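4.3 Recolha de demonstrações com a câmara de pulso

Esta secção explica como gravar as demonstrações usadas no método Relden para a preensão de objetos irregulares em recipientes cheios ou quase cheios. Supõe-se que a calibração da secção 4.2 já foi feita e que o operador conhece a paragem de emergência da célula.

O método treina a política de preensão só com a imagem do pulso e com a abertura dos dedos. A câmara exterior é gravada também, mas serve apenas para a revisão dos episódios.

Antes de começar

1. Ligue o controlador e espere que o indicador de estado fique fixo.
2. Abra o programa Clollumska e escolha o perfil "tubérculos".
3. Verifique que a abertura dos dedos no ecrã corresponde à abertura real. Se a diferença for visível, repita o passo 6 da secção 4.2.
4. Limpe a lente da câmara de pulso com um pano seco.
5. Ponha a exposição em modo manual. Com exposição automática, um fundo claro escurece demasiado os dedos e a rede perde o contorno deles.

Nota: os dedos pretos podem aparecer quase como silhueta. Isto é aceitável, desde que as duas pontas se distingam do objeto.

Cuidado: não introduza a mão no recipiente com o braço ativo, mesmo que o braço pareça parado. Use primeiro o botão de pausa e confirme no ecrã.

Preparação dos objetos

6. Escolha batatas-doces de tamanho e cor diferentes. Não retire as que têm manchas ou marcas na pele; o modelo precisa de as ver.
7. Coloque-as de modo que pelo menos duas se toquem. O caso de contacto lateral é o mais difícil e deve existir em todas as sessões.
8. Registe a disposição no campo "cena" antes de mover o braço.

Gravação de um episódio

9. Leve o braço à posição inicial e prima Gravar.
10. Aproxime a garra por cima, com os dedos abertos, até que as duas pontas passem para os lados do tubérculo escolhido.
11. Quando houver um tubérculo vizinho encostado, entre com o dedo desse lado devagar. O dedo deve passar entre os dois, ou pela frente do vizinho, sem carregar nele.
12. Feche a garra até ao contacto dos dois dedos. Mantenha a posição durante 20 fotogramas antes de subir. Este intervalo é a parte da gravação que o método usa para estimar se a preensão é estável.
13. Suba na vertical, sem rodar o pulso, e prima Terminar.
14. Classifique o episódio: "bom", "escorregou" ou "arrastou vizinho". Não apague os episódios falhados – eles entram no treino como exemplos negativos.

Repita os passos 9 a 14 até ter 400 episódios por perfil. Com um operador treinado, isto leva cerca de 14 horas, que convém dividir por vários turnos.

Verificação do contacto

15. Abra um episódio no visualizador e avance até ao início do intervalo de contacto. Os dois dedos devem tocar no mesmo tubérculo, um de cada lado, e a ponta superior dele deve ficar visível entre eles.
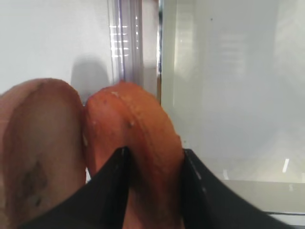 Yaowalak Inthanon observou, na revisão desta secção, que a regra da ponta visível não chega quando os dois tubérculos têm cor parecida: nas gravações dela, a rede juntava os dois num só objeto, e o erro só desapareceu depois de acrescentar episódios com pares da mesma cor. Pediu por isso que a verificação incluísse também a linha de contacto entre os tubérculos.

16. Confirme que a linha entre o tubérculo agarrado e o vizinho se reconhece na imagem. Se não se reconhece, marque o episódio com "fronteira fraca". Não o elimine.
17. Reflexos em paredes transparentes e sombras no fundo não invalidam o episódio. Marque "reflexo" apenas se cobrirem uma das pontas dos dedos.

Nota sobre os resultados: o conjunto atual tem 2.466 episódios, incluindo os falhados. Na comparação feita por Obed Boateng, a política treinada com os exemplos negativos arrastou menos vezes o tubérculo vizinho do que a política treinada só com episódios bons. Para objetos isolados não se viu diferença clara.

Exportação

18. Feche o visualizador e escolha Exportar – Conjunto de treino.
19. Confirme que as marcas dos passos 14, 16 e 17 aparecem no resumo.
20. Guarde a cópia na pasta do projeto Drelemow e siga para a secção 4.4, Treino da política.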